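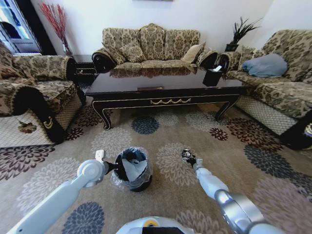 Figure 1. Living room with damask sofas, coffee table and a lined waste bin on the rug.

Residential Housekeeping, Unit 4
Handout: The living room, part one. Waste, surfaces, rug

Read this before Thursday's practical. Bring the room card from Unit 3. You will fill in the back of it during the session.

Order of work

The living room is done in this order: waste, tabletops, upholstery, floor. Students often want to start with the floor when there is a big rug in the room, as it is the first thing they notice. Leave it until last. Dust and crumbs from the table and the cushions end up on the rug anyway, and you would have to go over it again.

Open the curtains or turn on the ceiling light before you begin. Walk once around the room and pick up anything that belongs to the household: glasses, mail, chargers, toys. Put these in the carry basket. Do not decide for yourself what is trash. A folded receipt on a table stays. A tissue in the bin goes.

Waste

A living room bin is usually small and fills with light, dry waste such as tissues and wrappers. It is easy to skip when it looks nearly empty. On a full clean, change the liner even if there is only one tissue in it.

1. Bring the bin out to an open part of the floor, away from table legs.
2. Loosen the folded rim of the liner all the way around before lifting.
3. Gather the top, press the air out gently, and tie it.
4. Look inside the bin. Wipe it with a damp cloth if there is any residue, then dry it.
5. Open the new liner fully and seat it against the bottom.
6. Fold the rim down over the outside evenly.
7. Return the bin to the place marked on the room card.

Liner size matters. A liner that is much too large bunches up around the outside, slides down when something heavy is dropped in, and looks untidy from the sofa. If the only liners in the house are large, twist the extra material at one side and tuck it under the fold. Clear liners show more creasing than dark ones. Smooth them by hand.

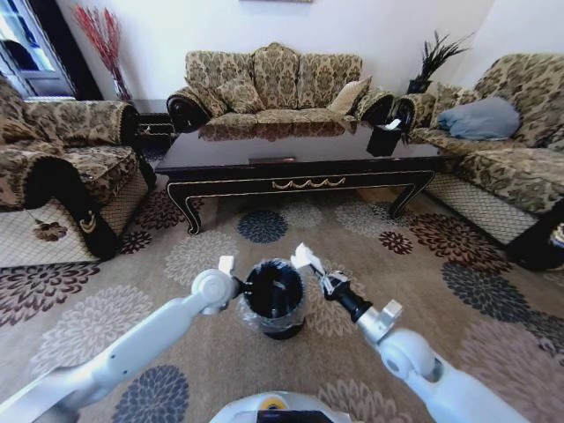
Hold a light bin steady while you work on the rim. An empty one tips over easily on a thick rug, and small scraps are hard to get out of the pile. Keep one hand on the side and turn the bin as you go.

Coffee table

A dark, glossy top shows every fingerprint and every streak. Use two microfiber cloths, one barely damp and one dry. Work from the far edge toward you, in straight passes, and follow right away with the dry cloth. Get down to the level of the tabletop and look across it toward the light to check.

Lift objects, do not slide them. A tissue box can drag grit across the finish. Wipe under it, wipe the box, and put it back where it was. If the box is down to the last few tissues, note it on the supply line of the card.

Gold trim and scroll ornaments on the apron are dusted with a soft, dry brush. No polish, no glass cleaner. Many of these trims are a thin surface layer and the color will come off on the cloth. Curved legs collect dust at the top of the bend and at the foot, so run the brush down the full length.

Upholstery

Damask is cleaned dry in this course. Use the upholstery tool on low suction and go with the weave. Take the back cushions off one at a time and vacuum behind them. Put them back pattern side out and the same way up as their neighbors. Plain accent pillows go back to the end they came from. Carved wooden arm fronts get the same dry brush as the table trim.

If there is a plant on a side table, check for fallen leaves. Do not water it unless the card says so.

Rug

A patterned rug hides dirt well. Do not judge it by eye. Vacuum in overlapping strips, first along the length, then across. Do the edges separately, then use the hard floor setting for any bare wood between the rug and the furniture. Check under the coffee table for crumbs.

Supplies for the practical

Livgate small liners, item 1158
Brosuslow microfiber cloths, item 1639
One soft brush per pair
Carry basket
Upholstery tool (shared, sign it out)

Reading: Ziralov course reader, page 158, on finishes and trims.

For the back of your card

Write down where the bin, the tissue box and each loose pillow were when you came in. Note any mark on the tabletop that did not come off with a damp cloth. Hand in the card at the end of the session.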